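Stolto Refillable Trigger Bottles, mixed colors

Home > Cleaning & Garden > Bottles

Back in stock at Kimthorpe. Same molds as before, new trigger from Prokex, much smoother pull. Sold singly or by the case. Case of 18, colors as they come, sorry, we can't pick for you.

Good for: vinegar and water, dish soap mixes, misting seedlings, ironing water. Not for bleach or solvents. Collar unscrews by hand, no tools.

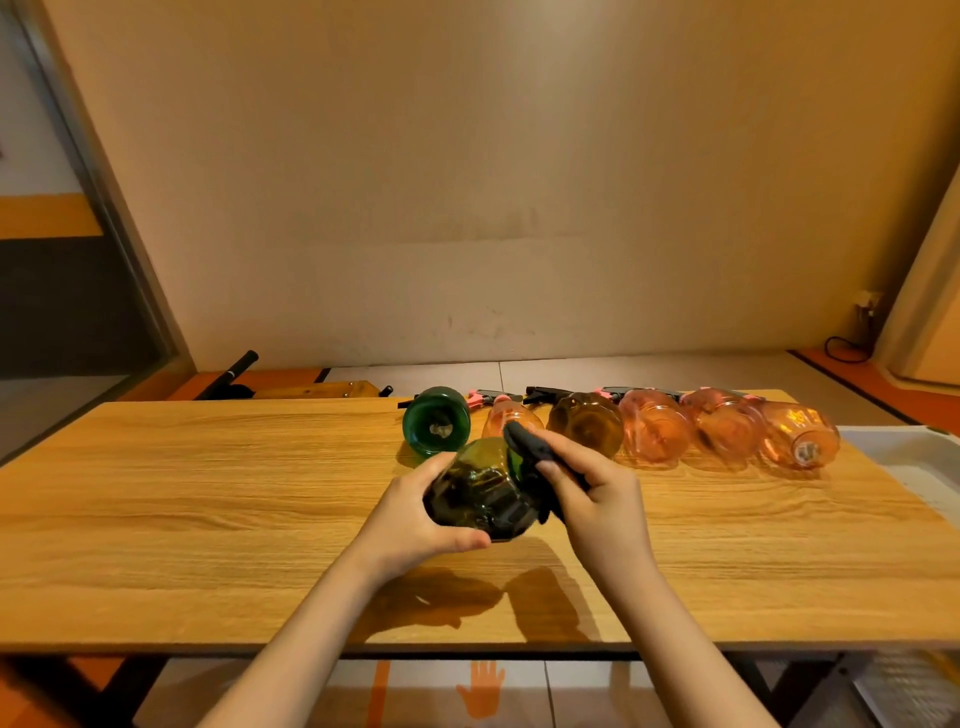

Straight vinegar is OK but rinse the trigger after or the spring goes. Had a few emails on this. Spare triggers fit all the older Stolto bottles exept the tall square one, which is discontinued.

Orders placed by Friday noon go out same day. Case orders ship from the Hirvonen warehouse, add 5 days.
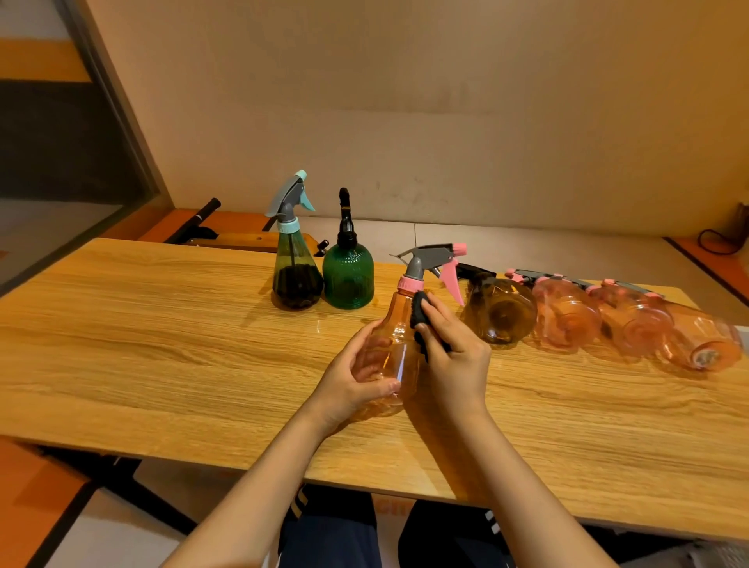
Care and refilling

Rinse with warm water before first use. No dishwasher, the plastic clouds. Labels: use the paper kind, vinyl leaves glue. Stops spraying? Run hot water thru the nozzle, pump a few times, usually does it. 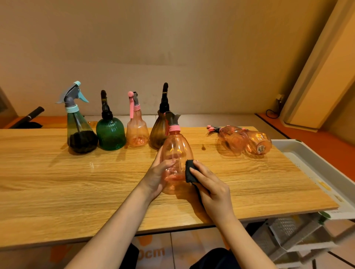

Orange-pink bottle, gray spray head, pink collar.

Returns: unused only, within the month. Case returns, write to Ritva Hirvonen first please, dont just send them back.

Page updated January 11, 2020. New price list comes in February.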